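Subject: Re: [urasden-yard] Work gloves, again

To everyone on the yard list,

I am answering the message below in pieces, as there were several questions in it and they are not all about the same thing.

> Went to get gloves for the Bulska cleanup and ended up
> with three lefts and a right that didn't match. Is there
> a system or do we just dig? If there is one can somebody
> write it down and send it out to the list.

There was a system on paper. Gloves came back from a job, went on the round table, and whoever was next in would pair them and put them away. In practice they went on the table and stayed there, and the lanyards and straps ended up in with them. So you were digging, and I'm sorry you had to do it with people waiting in the truck.

What we have now is two white boxes with clip lids, marked A and B. The letters are on the front in marker.

A is for the plain black knit gloves. Most of these have the 5.11 tag or band at the cuff. Use them for driving, carrying, signs, raking, anything dry.

B is for the dotted ones. They have the small white or gray dots on the palm and usually a printed logo below the cuff. Use them for fence rails, wet lumber, the hand truck, and anything with a handle that turns on you. They come in with mud packed between the dots, so please knock them together outside before they go back.

> Also do the dotted ones come in sizes? The pair I had
> last June was enormous.

They come in two sizes, but the size tag inside the cuff washes out. Go by laying one on top of your hand. If the fingertip hangs past yours by more than a thumbnail, put it back and take another. The bigger ones came in the Nava order and we did not choose the size.

> And how do you want them put back, folded, balled up,
> what? At my last place we rolled them like socks and it
> worked OK.

Please don't roll them. Rolling stretches one cuff over the other and after a month the ribbing is gone. The way I have been doing it is this:

Lay the first glove flat on the table, palm up, cuff away from you. Run your hand down it once so the fingers are straight. Lay its mate on top, palm down, so the two palms touch and the thumbs line up. If the thumbs don't line up you have two lefts or two rights. Then stack the pairs flat with all the cuffs at the same end. A flat stack goes into the box without a fight and the lid will close on it. If you have a tall pile, press down on it with both hands before you try the lid - knit gloves hold a lot of air.

Anything without a mate goes in the coffee can by the sink. Anything with a hole in the palm goes in the rag bag. A loose thread or a ragged cuff is not a hole and can be trimmed.

> Last one, who do I tell when we run low?

Tell me. I order from Zunetti and they take 9 working days. The low mark is 24 pairs of the dotted kind. I don't keep a low mark on the plain ones as we have never run out of those.

One more item on the boxes. The lids swap, so it doesn't matter which one you put on which, but both latches need to be down before you pick a box up by the ends. When they are stacked, take the top one all the way off and set it on the table. Don't prop it on the bottom box and reach in under it. Straps and lanyards do not go in either box. Leave them at the right side of the table and I will find them a hook.

Glove table and boxes:
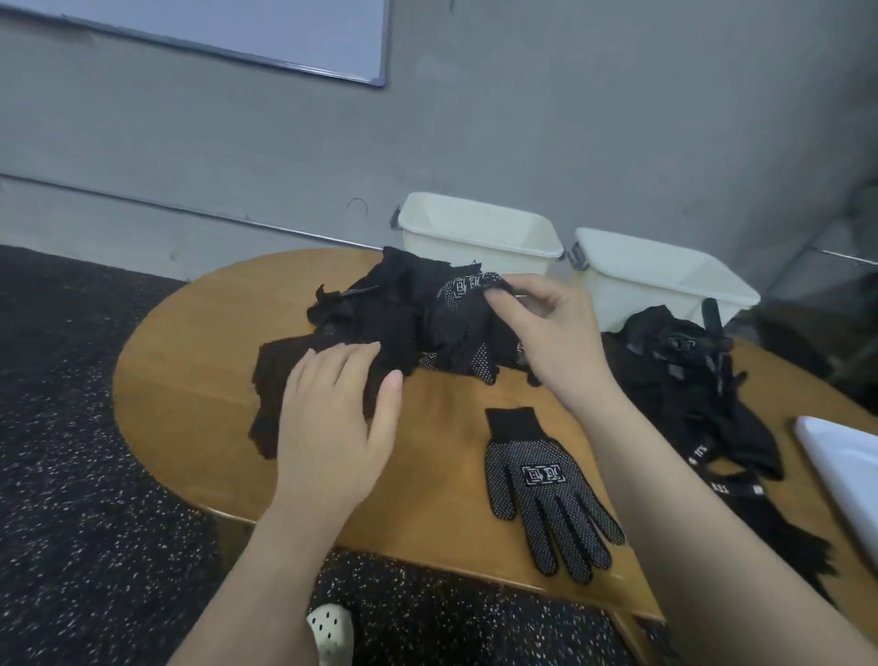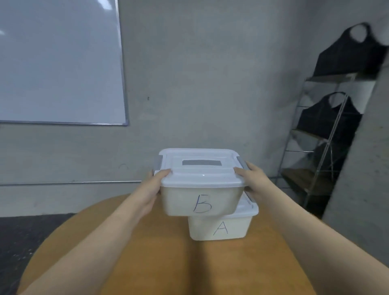
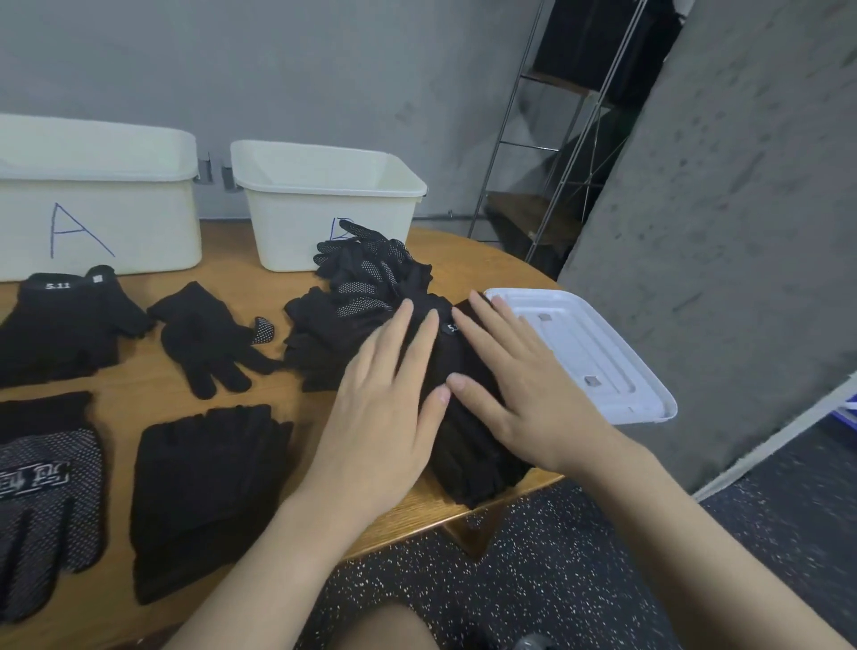
Leobardo Robles
Urasden yard list, 6/3/24

The Bulska job is still on. Bring your own water and sleeves you don't mind snagging. We will load from the yard and take both boxes with us, and I would like both to come back with their lids on. The truck holds 500 pounds of brush a trip if it is cut short, so cut it short.

I was also asked about buying gloves by the case. Zunetti has a lower price at 1,000 pairs. We don't have anywhere to keep that many and I am not going to order them. If the Nava people want to split a case we could talk about it, but somebody over there would have to store their half.

If you have yard gloves at home, in the car or in a coat, bring them in. Washed is good and unwashed is fine too. Leave them on the table and not in a box, and I will match them up against the can.

Leobardo

3 comments

marta_k
Found two dotted lefts in my trunk. They'll be on the table tomorrow. Do the leather ones belong in A or B?

L. Robles
Neither. Leather goes on the nail by the door so it can dry flat.

fencepost
I do roll mine and the cuffs are fine, but I'll stack the yard ones. Could the letters go on the lids as well? I look at the boxes from above most of the time and can't see the fronts.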